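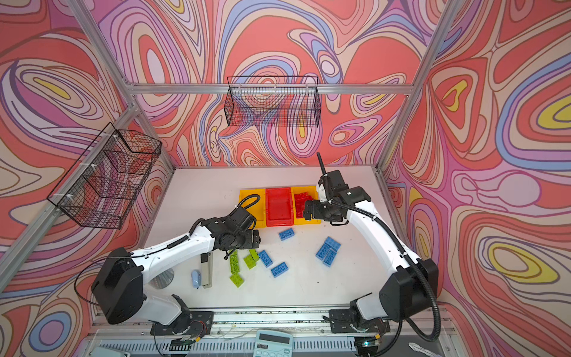

Bench 2, sorting job, two-arm cell. Red bricks in the right bin.

Friday, started 9:20

Second day with the Grandance two-arm cell on loan from Quintana, and I'm already arguing for keeping it. I'll try to write the bad parts down too, so that whoever reads this in August doesn't think I was bribed with lunch.

The job is the one we agreed on with the Gostorthorpe office: toy bricks in three colors, three bins, green to the left, blue to the middle, red to the right. Both arms work at once, either arm may take any color it can reach. I picked bricks over our own connector housings because we have plenty of them and I don't mind if one gets crushed (none crushed so far!).

Setup was much quicker than I feared. The arms came already bolted to their plates on the front rail, so it was power, network, then the calibration routine, which asks you to touch each gripper to four points on the tabletop and then goes off and thinks for a while. First time through I touched point three with the wrong arm and it told me so in plain words and let me redo that one point. Compare the old cell, where you'd have started over from the top. I nearly cheered.

The control software is called Ivura. It runs in a browser tab, no install, and the task editor is a list of steps you drag up and down. I had a working one-color sort in the first hour and all three colors before lunch yesterday. Anyone here could do the same. What I like best is the hand-off zone: you draw a box on the table map, and only one arm at a time is allowed inside it. The other one waits its turn, and you can set how long it waits before it goes and looks for something else to do. 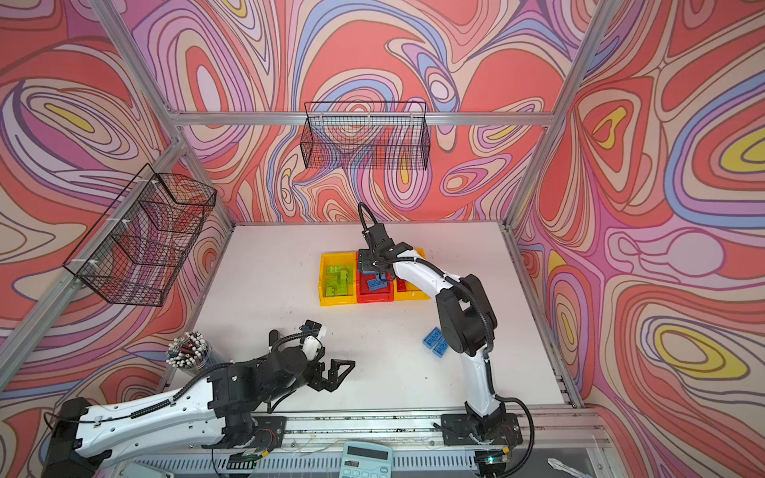 The default wait is too long, by the way. I cut it down this morning and the whole thing feels livelier, with much less standing about while the other arm finishes up. Setting is under Zones, then Sharing, then "patience" (great name for it). Don't set it to zero. I did, and both arms kept asking for the same brick and backing off, very polite, until I stopped the run.

Numbers, for the review sheet:
Picks logged since power-on: 1603
Of those, placed in the correct bin by the log: 1368
Longest run without me touching anything: 38 minutes

Most of the misses are bricks picked up on a corner that rotate in the fingers and drop on the way over. Wrong-color placements are rare and nearly all came from before I redid the white balance. So I think grip, more than vision. The fingers that ship with it are bare and stiff. Quintana sells a padded pair and I've asked for a quote. I would also like to try gluing a bit of the thin rubber sheet from the drawer onto the old ones, cheap and quick, if nobody objects.

Other gripes. The cable conduit is generous, and I'd like a second clip near the elbow on each side before I trust it at full speed. The emergency stop works beautifully but the restart after it wants both arms sent home by hand, one and then the other. The manual's chapter on two-arm tasks is nine pages long and six of them are about one arm.

Speed is at the middle setting for everything above. Plan for next week is to bump it up one notch, same bricks, same bins, and see if the drops get worse. If they don't, we go to connector housings. I'd love to have some 4000 picks in the log before the loan ends, and at this rate that's easily doable, even with me fiddling.

Cost is still the open question. Bought outright it's more than we put in the plan. The lease looks friendlier, and it includes a swap if an arm fails, which I value a lot after last winter. I left the lease sheet and my notes on the shared drive at noon and asked for comments.
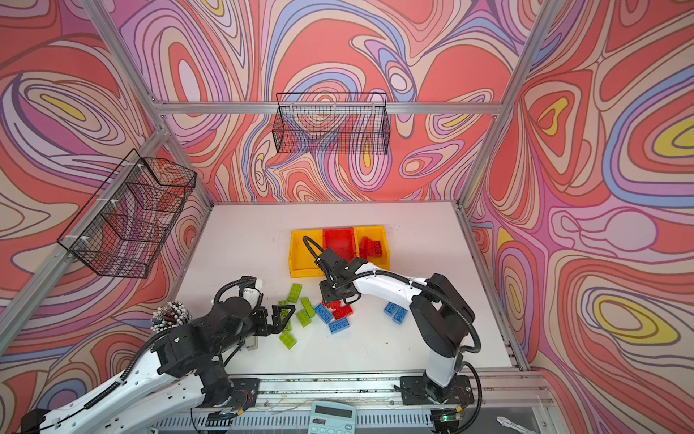 Anselmo Pimentel wrote back that he'd go for the lease too, but only if Ivura lets us export the task files in a form we can read without it. He got stuck with a locked format once and had to retype every program by hand. He also wants the misses split by arm, left and right, before anyone talks about fingers.

Both fair. Export first: there is a button, it gives a plain text file, and I could follow it line by line with the steps on screen. Zones come out as corner points in millimeters. I haven't tried loading it back in yet. Will do that before I go home.

Split by arm: the log has a column for it, I just never turned it on in the summary view. It's on now. Tables to follow on Monday's page, along with the quote for the padded fingers if it has come.

Left to do today: reload test, second cable clips, ask Quintana if the loan can run one more week.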